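Setting Up a Two-Arm Towel Sorting Task with the Nustel Bimanual Kit

2025-09-12
By the Nimri documentation desk
7 min read

Nustel sells its bimanual kit as finger sets, mounting brackets and a license for the Sterau task editor. Arms are not included. This page covers a sorting task with rolled towels and two fabric bins, from table layout to the first recorded batch. It assumes both arms are already bolted down, networked and passing their own self-checks.

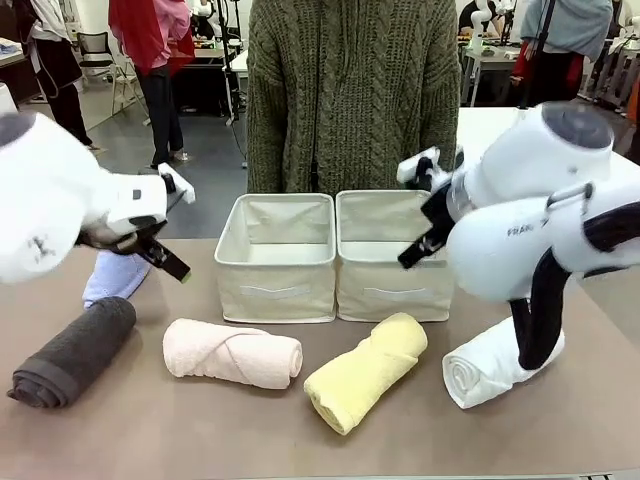 1. Lay out the table

Put the two bins side by side at the center-back of the table, touching, with the handle strips facing forward. Spread the rolled towels in a loose row across the front half. Do not align them. The Sterau grasp planner reads the long axis of each roll, and a row of parallel towels hides axis errors until much later.

Use a different color for each towel. Pale yellow and white are the pair most often confused, so include both if you have them.

2. Register the bins

Open the task editor, choose Containers, and add two entries. Fabric bins have rims that sag, so set the rim type to Soft. With the type left at Rigid, the planner treats the rim as a fixed height and releases too low. Enter a release clearance of 16 mm above the highest point of the rim.

3. Set the finger force

The kit ships with a default closing force of 7 N. This holds a tightly rolled towel. A loose roll deforms at the same force and may unwind during the lift. Lower the closing speed before you raise the force.

4. Assign zones

Give each arm the half of the table on its own side. Overlap is allowed over the bins only. In the overlap region, set Priority to Alternate. If both arms request it in the same cycle, one waits at its hover pose.

Check the hover poses by hand. The forearm segments pass low over the outer towels, and the collision model does not include the towels themselves.

5. Run a dry pass

Start the task with Grip Disabled. Each arm should move to hover, descend, return and travel to a bin without closing. Keep one person at the stop button. Error 351 at this stage means a bracket offset is missing; re-enter it under Tooling and repeat the pass.

6. Record the batch

Enable grip and set the batch length to 200 cycles. Reset the towels by hand between cycles and vary the angles. Export to the Vullthorpe log format if you plan to compare finger sets, as the native format drops the force trace.

Remaining issues

The editor does not save zone overlap when a project is duplicated. Set it again in the copy.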